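Moving a Small Archive: A Conversation with Lieselotte Böttcher

May 14, 2021

When the Hegazy Library closed its reading room in January, responsibility for relocating the local history collection fell to Lieselotte Böttcher, head of collections. The move to the new premises in Cesis took 10 weeks. She spoke to the members' bulletin about the preparation involved.

Ms Böttcher joined the library from a municipal record office and had overseen one earlier relocation. "That one was larger, but it was better documented," she said. "Here we had parish newsletters from the last 30 years that had never been listed. We could not move them until we knew what they were."

Listing took up the first part of the project. Each shelf was given a number, and each box carried the number of the shelf it came from as well as the one it was going to. Ms Böttcher described the second number as the more useful. "People remember where things used to be. They have no memory of a room they have not yet worked in."

The library asked 2 removal firms for estimates and chose Farnico, which agreed to carry the maps flat. Bound volumes were packed spine down, and no box was filled above the level of its hand holes.
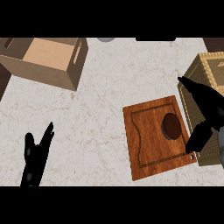 An open cardboard box with slotted hand holes, seen from above.

Asked about the choice of container, Ms Böttcher said that she preferred smaller boxes for paper records. "A large box is always filled, and then it cannot be lifted safely. I would sooner have 90 small ones and a longer day."

The new store keeps the old arrangement by parish — a decision which met with some objection from staff, several of whom had hoped for a single alphabetical order. Ms Böttcher accepts that the question may be raised again. The catalogue is being transferred to Hisent, the system already in use for the lending collection, and entries for the maps will be added last.

Readers wishing to consult the newsletters are asked to write to the enquiry desk in advance, giving the parish and the years required.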